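Sep 14, 2021

Stabilizers again. I took the space bar off after breakfast and found the left wire dry at the hook end, where I was sure I had put grease in February. Either I skipped it or it migrated into the housing. Cleaned both ends with a cotton swab, applied a thin coat with the small brush, reseated the wire. The tick is gone on the left. On the right there is still a faint one if I strike the bar near its edge, and I can live with that for now.

While the bar was off I did the other long keys too. Backspace and Enter were fine. Left Shift had too much lubricant and came back up slowly, so I wiped it down and left it nearly bare. Better.

The switches are the Stuken linears from the second batch. I opened 3 of them to check for wear on the stem rails and saw none worth writing down. The springs still ping if I hold the housing to my ear. Under the plate foam I can't hear it, so I closed them up and put them back. One pin bent going in. Straightened it with the flat tweezers, tested it with a continuity check, then pressed it home with a thumb behind the PCB. I should have supported the socket the first time.

Caps next. The cream set had been in warm water with dish soap overnight and was dry on the towel by ten. The legends on the old Rodix set had begun to go shiny on the A and the E after a year and a half, and I don't expect these to do the same, though I said that about the Rodix set as well. I put the function row on first, since it is the easiest to get wrong. Four cream, four green, four cream. Escape in green. I considered swapping F5 through F8 for cream to make the whole row plain, laid them out, and went back to the green. It makes F5 easier to find without looking, and I use F5 more than I would have guessed.

The Manole order still has not shipped. It is only a coiled cable and a spare bag of O-rings, so nothing is held up, but they have had the money for 19 days. I wrote to them once and will not write again until next week.

Wiped the desk with a damp cloth, then a dry one. Moved the lamp back so that it no longer throws a glare on the top row. The mint case shows less dust than the black one did. It does show fingerprints along the rim when the light is low. 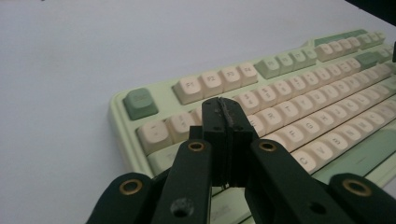

Cream and sage caps on the mint case, F5–F8 in green.

Typing test in the afternoon, almost 3000 words, mostly the Clerkonach manual draft, which needed retyping anyway. No missed keystrokes and no doubles. The G felt slightly scratchy for the first page and then did not. I suspect a bit of lint. If it comes back I will pull that switch and look.

Sound is lower than before, mostly on the bottom row. Part of that must be the caps, which feel thicker than the old ones — I did not measure either set.

To do: right side of the space bar, file the feet flat, find the lid for the grease.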